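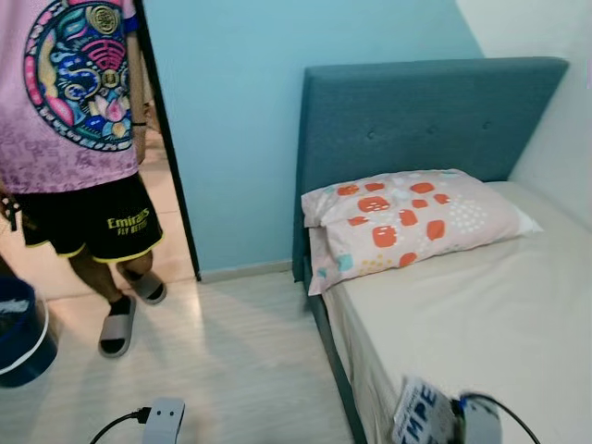
Ritu Vishwakarma wrote in after my October post to ask whether anyone goes to an open day to look at paint and floors, or whether it's just me, and could I please say more about storage this time. Fair enough, Ritu. Storage is coming, I promise, but you're getting paint first.

So I went to the Skiris open day on 14th April. Skiris is the set of shared houses behind the old Meng bakery, the ones with the sign out front that's been promising "rooms for every stage" for as long as I've been taking the bus past it. My lease is up soon and I've been to so many of these things that I now have a tote bag with a tape measure living in it permanently. I went on my lunch break, which was a mistake, as the tour went well past lunch and I ended up eating a muesli bar in a stairwell.

You start in the front office with a coffee and a name sticker, and then you get sent through more or less at your own pace. I like that. At Urau they walked us around in a clump and you couldn't open a cupboard without four people breathing over your shoulder. At Skiris you could wander, double back, go and stand in a room a second time because you'd forgotten which way the door opened.

The blue room was my favourite. It's a light sky blue on the one wall, then white where it turns the corner, and I know that sounds like a nursery but it's lovely in person. I had a bedroom that colour when I was nine and I'd forgotten how much I liked waking up in it. There's a narrow pale baseboard along the bottom and the floor is a light grey-white with a very faint wood grain. I couldn't tell you if it was tile or vinyl - I meant to ask and got distracted. It picks up the light from the doorway in soft patches and makes the whole place feel a bit fresher. The hallway floor is a warmer beige, so you get a little change of mood at the door. I'd worry about that pale floor with my bike, but the bike is going to be a problem anywhere.

The door frame is dark and narrow. I went through with my elbows out, pretending to carry a chest of drawers, and a woman behind me asked if I was okay.

Now, storage! The rooms I went into varied a lot and the staff were pretty upfront about it. Some have a proper built-in and some expect you to bring your own wardrobe, and the price doesn't seem to care which one you get. If you're serious, ask for the room number before you hand anything over and go and look at that room, with your own eyes and your own tape. There's a shared cage downstairs for suitcases and camping gear, with a padlock you supply. It smelled like wet tent, but so does every storage cage I've ever rented.

Money, for everyone who always scrolls down to this bit: $900 a month, bills in, internet in, and a $2000 deposit that you get back at the end if the walls are in the same state you found them. Parking is extra. They have 64 rooms across the houses and they wouldn't say how many are going to be free when my lease ends, only that I should get my name down early. I did, and then felt slightly sick about it on the bus.

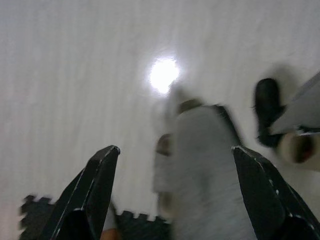
Light grey against the white, Skiris open day.

I went around the whole place one more time before I left, mostly looking at pale surfaces and thinking about my laundry habits. I'm a person who drapes things. If there's a flat bit, there's a jumper on it, and then another jumper on that. White shows up every bit of lint and all the dark stuff I own, so I'd have to become someone who folds. My sister thinks this is very funny.

The kitchen I only saw from the door because a family had settled in with their questions about fridge shelves (good questions too, I should have stayed and listened). From what I caught, you get one shelf and half a freezer drawer each and you label your things. The laundry has coin machines, and you can book a slot on a sheet by the door, which somebody had already filled in for every Sunday morning until the pen ran out.

Getting there was easy, by the way. The bus stops at the corner and it's a flat walk, no hill like the one at Clinura, where I arrived so red in the face that they offered me a chair. There's a second open day at Skiris later in the year if you missed this one, and the office will show you a room during the week if you phone ahead.

Ritu, bring your tape measure, I'll hold the other end. I still need to find out about that floor.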